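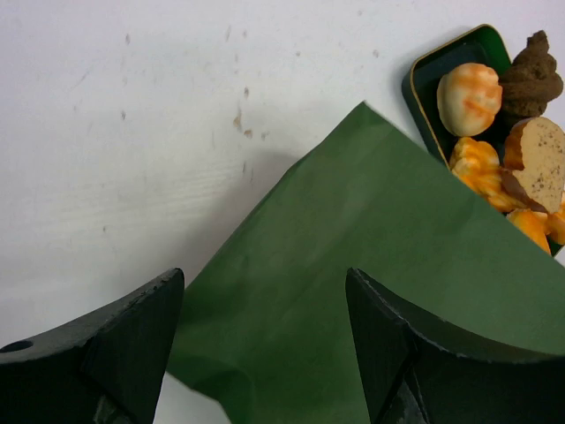

October 9, 2018

The white table in the back room has rust-brown stains on it, and I have spent more time on them than they deserve. Notes follow, mostly so I don't repeat the same tests next year.

The table is a Girnano, bought used in September. The finish is matte with a faint horizontal grain. Gloss tops wipe clean with a damp cloth. Matte tops hold on to whatever lands on them, and the grain makes it worse in one direction, so wipe along it.

Treatments so far:

- Dish soap and warm water, 11 minutes under a wet cloth. No change.
- Baking soda paste, 40 minutes. The edges of one blotch may be lighter. I would not swear to it.
- White vinegar, 17 minutes. No change, and the room smelled until evening.
- Fukisik cream cleaner, two passes. Removed a pencil line I had forgotten about. Stains unaffected.

I have not tried anything abrasive. A melamine sponge would probably shift the color, but it also polishes matte surfaces, and a shiny patch would bother me more than a brown one.

For now I am covering the area. Olive-green paper works better than I expected for laying out the play food: the pale pieces show up well against it, and it hides crumbs. It does curl. A sheet stored on the roll lifts along the sides and throws a shadow, and small round items drift toward the low spots. Rolling it backward overnight helps some. Weighting the corners helps more.

The small tray with the gold-colored rim stays in use. Its dark green interior is close enough to the paper that the two look like a set, though they came from different stores (paper from Kim, tray from Jomance). The marbled white and orange ball goes in the tray because it won't stay put anywhere else. The brown swirl can go in with it.

Next test is hydrogen peroxide, 60 minutes under plastic wrap, on the smallest speck first.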